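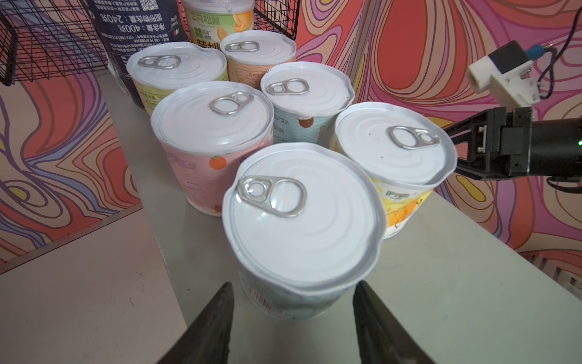
4. Running your first comparison session

By now you should have both arms powered, both wrist cameras showing a picture, and the Illora recorder open on the desktop. If any of those is missing, go back to section 3, because nothing below will work without them.

A quick word on what we're testing. The Ekley method changes how the grip policy uses the wrist view: it looks again just before the fingers close, where the older baseline commits to its plan at the start of the reach. In our own runs, on 80 attempts per condition, the late look picked up 68 cleanly. I was hoping for more, but I'll take it!

4.1 Before you start

1. Clear your sleeves, lanyards and mugs out of reach of both arms. Radu Costache lost a very nice mug in November.
2. Stand the cans upright with their lids facing up. Spread them a bit so the fingers can get in between (tight clusters are covered in 4.4, and they're a pain).
3. Turn each can so its pull ring points a different way from its neighbours. We want the policy to cope with rings anywhere.
4. Mix your labels. Plain ones, fruity ones, pale ones, whatever you've got. Kumudini Kumarasinghe found that a table of matching cans flattered the baseline quite badly.

Note: leave the patterned wall covering up. I know it makes your eyes go funny after an hour, but all the training runs were done against it, and a plain wall is a separate condition (see 4.6).

4.2 Recording

1. Press Start in Illora and wait for both wrist views to go live.
2. Choose Baseline or Late Look from the drop-down. Swap between them after every attempt – don't do all of one and then all of the other, or lamp warm-up and your own tiredness creep into the results.
3. Let the arm finish. Please don't nudge a can to help it along, however tempting.
4. Mark the attempt as clean, slipped or missed, then reset the table.
5. Save every attempt, including the ugly ones. I've got 191 slips in my folder and they've taught me more than the good grips have.

Caution: an attempt times out after 800 control steps and the arm goes home straight away. Keep your hands back until the status line says Idle.

4.3 Thin and round things

Once the cans are going well, try the lids. They're harder than they look, as there's hardly any edge to hold and the pale surface throws back the light.

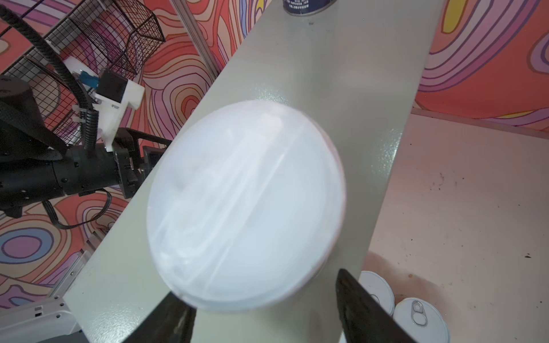

Fig. 4.2 Round white object, apparently a lid, between the fingers, seen from the wrist camera.

1. Set the finger force to Low. On Medium, soft lids bend and ping off somewhere.
2. Check the live view for glare. If the lid is one big white patch, drop the exposure a notch and try again.
3. Score a lid as clean only if it's still held when the timer ends. Safta Manole and I argued over this one for ages, and her rule won.

Note: blurry pictures during a move are fine and you needn't throw them out. The method was trained with plenty of blur in it. If the view is still soft when the arm has stopped, refocus the lens as in 3.5 and restart the session.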